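Speaker notes: Naming colors for a small product catalog
Fenwood session, April 2020

Slide 1. Start with the problem. The Molance catalog had 785 color names in the item table. Many pointed to the same shade. Buyers searched for "purple" and got no plums, wine tones or burgundies.

Slide 2. Show the query log. 459 searches returned an empty page. Read two of them aloud, then move on. Do not explain the log format unless asked.

Slide 3. Base names and modifiers. One base name per item, required. The modifier is free text and optional. "Red, enamel" is fine. "Sunset" is not a base name. 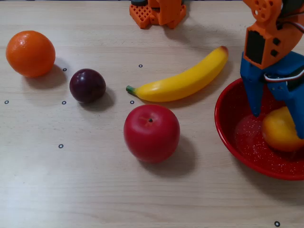 Orange, yellow, burgundy: base name first, modifier second.

Slide 4. Dark shades. Deep burgundy reads as black on a poor screen — file it under purple or red, and let black be a second match. Pause for the projector check.

Slide 5. Translation. The Từ word list keeps base names in a separate column, so modifiers can stay in the source language. Plalum imports both columns. Field limit is 2000 characters. Skip this slide if short on time.

Slide 6. Migration order. Freeze new names, merge duplicates, rebuild the index, then reopen editing. Take questions on the merge step here.

Comments

kestrel_db: Does the second match count toward ranking?

mpl: Same weight in our setup. We lowered it for black and it helped.

tabrow: Slide 5 link is dead.

Related
Sorting size labels across regions
Empty result pages: what to log
Plalum import notes, part 2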